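Home Daily Care Braces & Retainers Kids Ask Me Contact

How I Clean My Retainer (and Keep It From Getting Gross)

I wore braces for four years, so you'd think I'd have treated my retainer like treasure the day I got it. Nope! I rinsed it when I remembered, left it on the bathroom sink, and by April it had a cloudy film and a smell I won't describe. My hygienist, Rhiannon Gape, took one look and gave me a proper lesson, and I've stuck with her routine ever since.

What you need

A soft toothbrush (a separate one from your regular brush), mild clear dish soap, a cup, and a case with air holes. Mine is a plain Dakovon case and it's held up great.
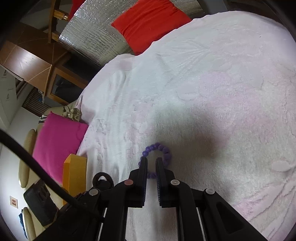
Retainers pick up the same plaque your teeth do, so the cleaning starts the second it comes out of your mouth. Rinse it under cool or lukewarm water right away, before anything has a chance to dry on. Never hot water, it can warp the plastic. And please don't set it down on the bed while you get dressed! A purple bead bracelet on a pale blanket is easy to spot, but clear plastic just vanishes into all those raised swirls and leaves, and then you sit on it. Straight to the sink, okay?

Step 1: Brush it gently

Put one small drop of soap on the brush and go over the inside, the outside and the little grooves where your back teeth sit. Skip the toothpaste. A lot of them are gritty enough to scratch the plastic, and scratches hold on to gunk. Rinse until it stops feeling slippery.

Step 2: Soak it once or twice a week

I use Flalteck tablets, which come 144 to a box (that lasts me ages). Drop one in a cup of lukewarm water, add the retainer, and follow the time on the package. Longer isn't better, especially if yours has metal parts. Rinse it well before it goes back in.

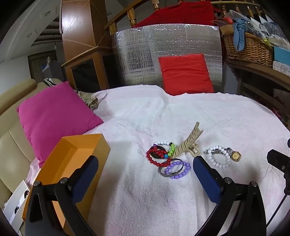
Step 3: Let it dry, then put it away

Shake off the water and let the retainer air dry before you close the case. Wash the case too, with soap, every few days. I forgot that part for months (yuck).

If you still see white, chalky spots after a soak, call your dentist's office before you start scraping. Mine charges 300 dollars for a replacement, so I ask first.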